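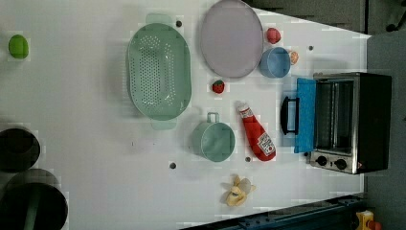 Photo: Jirnana

1/ OK, small kitchen thread. I spent all of January trying to cook in an apartment with 54 inches of counter and I have opinions now.

2/ First one: a toaster oven beats a full-size oven if you're feeding one or two people. My big one takes forever to heat up and turns the whole place into a sauna. I've used it once since Christmas (lasagna, worth it).

3/ Get the kind with plain knobs. My last one had a touch panel and I never did figure out how to set the clock!! 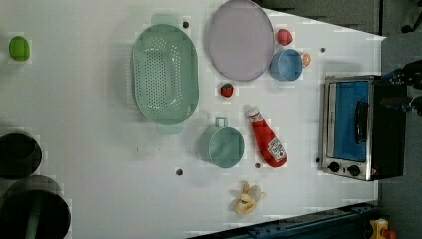
4/ WHAT I MAKE MOST

5/ Chickpeas. One can, drained, oil, salt, 400 degrees till they rattle when you shake the tray. My friends in Olten put smoked paprika on theirs – I was doubtful, I was wrong.

6/ Half a squash, cut side down. Go do your laundry, come back, dinner.

7/ Frozen rolls from Alaoui, the bakery by the bus station. They sell them in bags on Saturdays and I always buy too many.

8/ Things I gave up on: bacon (the smoke alarm, the neighbors) and anything with a runny batter.

9/ Next up is granola, if I can find a tray that fits. Send me your recipes please, small batches only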